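Sarkmont hand gripper kit, two months of use
Review by Nicanor Olvera, January 2025

I bought the Sarkmont kit in order to teach simple movements to the arm we are building in our shared workshop. The arm is slow and its elbow still makes a noise, but this review is only for the grippers.

The kit comes as a pair, one for each hand, with cables and a short manual. Assembly took me one evening. The screws are good and the holes are in the correct place, which I cannot say of the Husorau kit I had before. The manual is weak. Page 20 explains the calibration, but the order of the steps is wrong, and I had to write to the seller to understand it.

In the hand they are comfortable for about 44 minutes, and after this my thumb becomes tired. The body is bulky, so for thin objects you must learn to come from the side. A wire mesh basket is a good first exercise, with one gripper near the rim and the other kept low over the table.

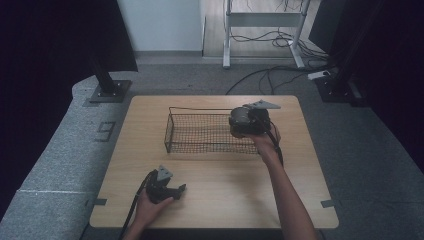 Cirilo Lozano wrote to me that he finds the cables the worst part of the kit, and that he would pay more for a version with a battery. He also thinks the fingers should be softer, and that I am too kind with the manual.

About the cables I agree in part. They pull a little on the wrist when I turn my hand, and I now fix them to my sleeve with a strip of Velcro. A battery would make the grippers heavier, and I don't want this.

The recording software is plain but it did not crash in December, when I used it most. I would buy the kit again at the same price. Please print the manual from the Sarkmont page before you start, the letters in the paper one are very small.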